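Stultville Store > Bath and Dressing > Clothing Stands > Skadwood 509

Skadwood 509 Clothing Stand, chrome pole with round black base

$232, one wooden hanger included

I've wanted to carry a good bathroom clothing stand for years, and I kept sending the samples back. They were wobbly, or they had so many arms and hooks that you spent the whole evening untangling your robe from somebody else's towel. Then Takeshi Imai talked me into trying the Skadwood (he'd had one at his own place since March and would not stop going on about it), and I put one out on the floor the same week it came in. I'm a fan!

It's a simple thing. There's a tall chrome pole, a heavy round base in black, and a light wooden hanger that goes up near the top. The base weighs 16 pounds, so please lift with your knees when you take it out of the carton. Once it's down, it stays down. I hang a full-length terry robe on mine, the big thick kind, and I've yet to see it lean.

What I like best is that you can stand it anywhere. No drilling into tile, no hunting for a stud, no calling the landlord. I'd put it between the sink and the tub if you have the room, close enough that you can reach your robe without dripping all the way across the floor. If your bathroom is tiny, it does just as well in a bedroom corner for tomorrow's shirt and jacket. My sister keeps hers in the front hall, and I guess I can't stop her. 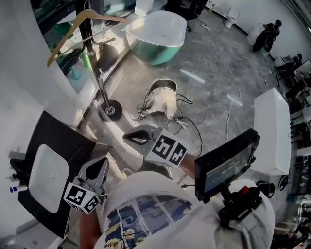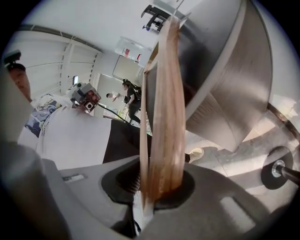
First photo: the stand past the black countertop and white basin, with the green-sided tub farther back. Second photo: light-brown wood up close, with the darker grain running through it.

About the hanger. Skadwood sends it with a clear oil finish, and every one comes out a little different in color, so if you order two stands they won't be twins. Some people mind that and some people love it. If you mind, write me a note with your order and I'll open a few cartons and find you the closest pair I can. A steamy bathroom is harder on wood than a closet is, so wipe the hanger down now and then with a dry cloth and give it a bit of furniture oil once or twice a year. Spare hangers are sold separately, ask for part 412.

The chrome shows fingerprints, same as your faucet does. A soft cloth with warm water and a drop of dish soap takes care of it. Don't use the scratchy side of the sponge! I did that on my first one and I still see the marks every morning.

Putting it together took me less time than opening the box. The pole screws into the base and you snug it up with the wrench in the little bag. Turn it by hand first until you feel it catch, and only then use the wrench. Aigars Pētersons, who does our deliveries, will put it together for you if you live in town, and he'll take the cardboard away too. Just say so when you order.

A few people have asked whether it will hold wet towels. One bath towel folded over the hanger, sure. I wouldn't pile on the whole family's. For that you want a proper rail, and I'd send you to the Stokisov towel ladder, which takes up more wall but has plenty of bars.

In stock as of 2021-10-26, and I have more on order. The box is long and awkward, so it ships by ground only. If yours shows up with a dent in the carton, open it while the driver is still there if you possibly can, take a quick look at the pole, and call me. I'll swap it.

You're also welcome to come in to the Stultville store and hang your own coat on it for a while. The floor model isn't for sale, I've gotten attached.

Item number: 509
Maker: Skadwood
Finish: chrome pole, black base
Hanger: light wood, oiled
Base weight: 16 lb
Spare hanger: part 412
Ships: ground only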